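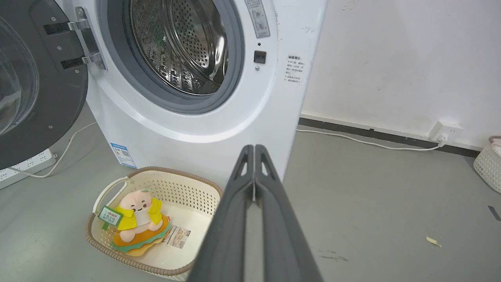 Laundry in the Rindale valley

Laundry in the Rindale valley means the washing customs, buildings and trades connected with clothes and household linen in Rindale and in the smaller village of Puststead. The valley is known among local historians for its stone washing places, which were in daily use until piped water came to the houses. A few of them are preserved.

Washing places

The oldest washing places were flat stones on the bank of the stream. Later the villages built covered basins with a sloping edge on which the cloth was rubbed and beaten. The basin at Puststead has two parts, an upper one for rinsing and a lower one for soaping, so that the clean water always reached the rinsed linen first. It holds 800 liters when both parts are full.

According to Anastasia Alexiou, who collected memories from older residents, each family had its own place at the edge and the places were passed from mother to daughter. Disputes about them were common in dry summers, when only the upper basin was filled. Men did not usually enter the building during washing hours, but they carried the heavy baskets home.

The roof of the Rindale basin fell under snow and was replaced with a lighter one. The stone columns are original.

Lye and soap

Before soap was sold in shops, linen was whitened with lye made from wood ash. Ash from oak and fruit trees was preferred, and ash from pine was avoided because it left yellow marks. The linen was laid in a tall tub, covered with a thick cloth, and the ash was spread on top. Hot water was poured through it many times during one night. The work was called "the pouring" in Rindale and "the long wash" in Puststead.

Household soap was made from olive oil left over from cooking. The workshop of the Tzavaras family produced it in bars under the name Silline. At its largest the workshop made 1,000 bars in a month, and the bars were sold by weight, wrapped in gray paper. Vangelis Karamanlidis writes that the same soap was used for floors, hair and wool – a claim which some residents do not accept for wool.

Drying and ironing

Sheets were dried on bushes and low walls, mainly on the south side of the valley. Rope lines between houses appeared later. In winter the linen was hung under the roof, where it took on the smell of stored apples. Irons were filled with hot coals and had to be swung in the air to keep the coals alive.

Washing at home 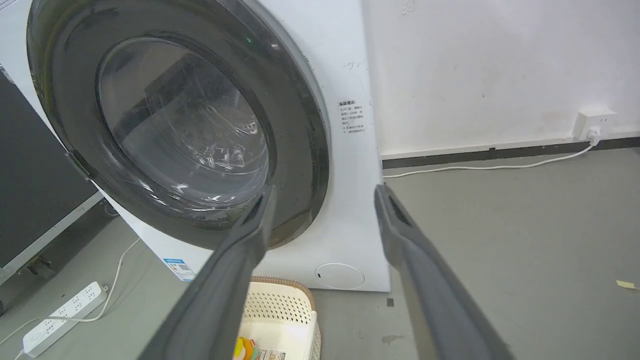
Front-loading washing machine with a glass porthole in the door.

Piped water changed the customs slowly. Many families kept a stone sink in the yard and washed there by hand, and carpets were still taken to the stream. Washing machines were first placed in kitchens, where the drain was near. Front-loading machines turn the clothes in a drum that lies on its side, and need less water than machines filled from above.

A survey by Sidra Janjua covered 385 households in the valley. It found that older residents often continued to wash wool and embroidered pieces by hand, and that blankets were kept for one common washing day at the end of spring.
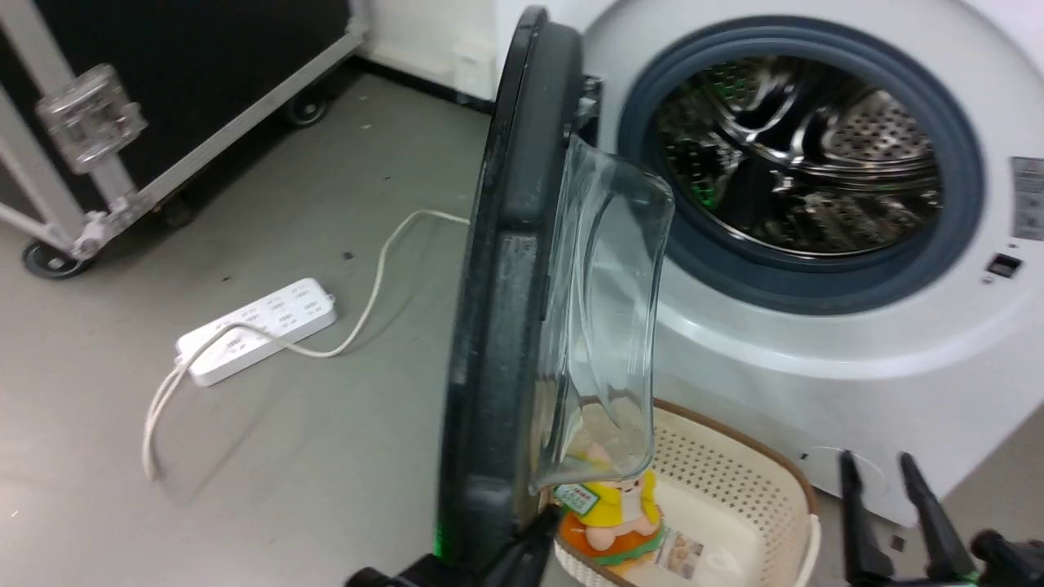

Preservation

The Puststead basin was cleaned and its channel repaired under the direction of the mason Markos Vlachopoulos. The water runs again, but washing with soap is not permitted there. The smaller basin above the chapel is dry and has lost its roof.

See also

Wash house
Lye
Soap making
Rindale

This article was last changed on 3 January 2021.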